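I finally gave in and wallpapered the downstairs bathroom, and I have thoughts!

It started in March, when I sent off for 4 samples from Zernberg and taped them all up next to the mirror. Three were stripes, one was a vine with tiny flowers, and I'm sure you can guess which one I kept walking back to look at. I've had leaves and little blossoms on the brain ever since. 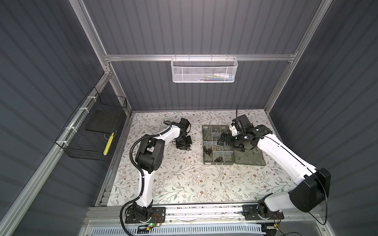
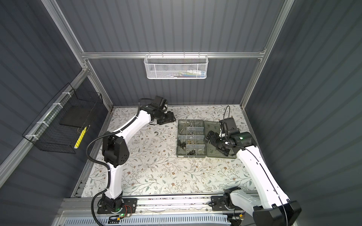 Leafy stems and small flowers on a pale background, I'm hopeless. 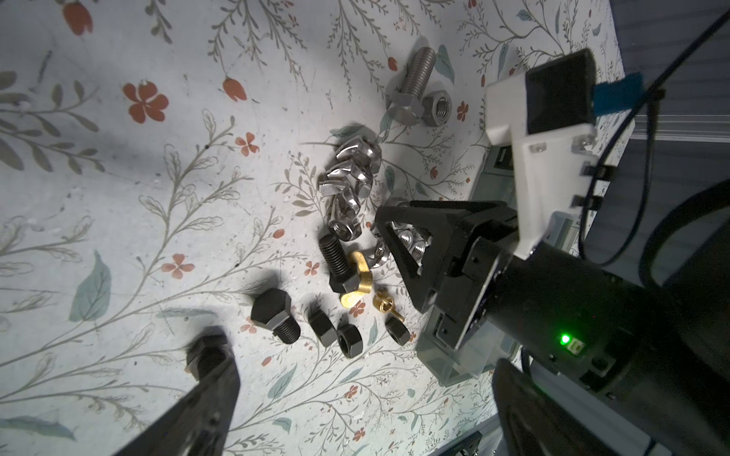
Skinutham wrote in after my last post to say that small prints in small rooms make everything feel busy, and that I should go big or go plain. I get the argument, I do, but my bathroom is the size of a closet and a giant peony would get chopped in half by the toilet tank. Small print it was.

The paper is called Prundent (no idea, don't ask me) and it came to $221 with shipping, which made me gulp a bit. The pattern repeat is 13 inches, so you waste a fair amount at every seam. I ordered one extra roll and used nearly all of it, mostly because I cut two strips upside down before my coffee kicked in.

Things I'd do differently: prime the wall properly, buy a new blade for every few strips, and start behind the door where the bad seam can live in peace. Mine is right over the towel bar. I see it every single morning.

I did get a quote from a paperhanger first, and it was $2,000 for the whole downstairs, hall included. The hall can stay beige for now. Next up is the bathroom ceiling, and I'm wavering between plain white and a very soft green. Paint chips are already on the windowsill.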